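4.2 Unauthorised mining on shared machines

The second group of incidents involved shared computers. Plustcombe runs 150 desktop machines and a small cluster, all managed through Munura, and staff can start long jobs without asking for approval. Over the study period we recorded 16 cases in which a mining program had been installed by someone with a valid account. In nine of these the account holder had installed it knowingly. In the others the password had been reused from another service and a third party had logged in.

Processor load alone was a poor guide. Rendering and simulation jobs also keep a machine busy for hours, and the first version of our rule flagged so many of them that the support desk stopped reading the alerts. We then added two further checks, one on outgoing connections that stayed open overnight and one on programs started from a user's temporary folder.

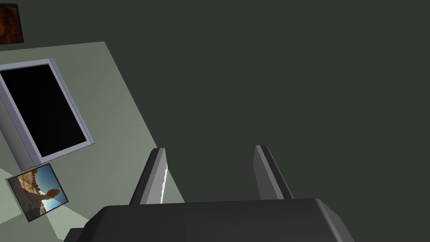 With all three checks in place, the number of alerts fell to about 9 a week, most of them raised on a Monday after jobs had been left running. Each alert was looked at by hand. Figure 3 in the appendix gives the order in which the checks are applied and the point at which a job is paused.

Some miners lowered their own load when a user was logged in. These were missed by the load check but found by the connection check, usually within a day. One used an encrypted relay and was found only when Inger Dalsgaard compared the process list with a clean Thoroddsen install. We have not tested the rule on laptops, which are often switched off at night, and the Pultard site was left out because its logs are kept for too short a time.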